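Posted 2018-07-24 by the Killow list editor
3 min read

Re: Stukow songs, which edition for September?

Dear all,

Thank you for the flurry of replies, and I'm sorry to have been slow with mine. I've been up to my ears in parts for the Nutadow weekend, and the post sat there looking at me.

An earlier message said:

> I've got the old Habte score of the Stukow folk-song settings and
> a newer photocopy from the library. They disagree all over the place
> in the slow ones. Bar 48 has a B flat in one and a plain B in the
> other, and my altos are split down the middle. Which do we trust?

Well, I've spent two very happy evenings at the piano with both (the neighbours may feel differently), and I'd go with the Habte. The B flat is how the tune goes in the first verse, and the left hand has it too, tucked away in the tenor register where it's easy to miss. I think whoever copied the newer one simply lost the accidental over a page turn. It's a lovely dark moment and I'd be sad to lose it!

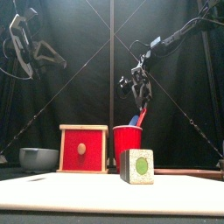 Do we need to buy new copies for everyone? The Habte edition can still be had in sets of 25, so two sets will see the choir through with a few to spare for the pianist and page-turner.

While I'm on the subject, please don't be put off by the metronome mark of 64 in the lullaby. I tried it with a small group and it felt rushed, as if the baby was being hurried to bed, and we all liked it much better a notch or two under. The dance at the end is another matter, and wants to go like the wind once the drone gets started. Basses, that drone is yours for eight long bars, so do stagger your breathing.

I'll bring both scores to Nutadow for anyone who'd like to compare them over a cup of tea. And if somebody has a recording of the original village tunes, even a crackly one, I'd dearly love to hear it.

With warm wishes to all of you,
Killow list editor

Comments

Our old set has the B flat pencilled in by hand, so someone agreed with you years ago.

Please could we have the drone in the warm-up? Eight bars is a lot at my age.

Is the lullaby in two parts or three? My copy stops at page 25.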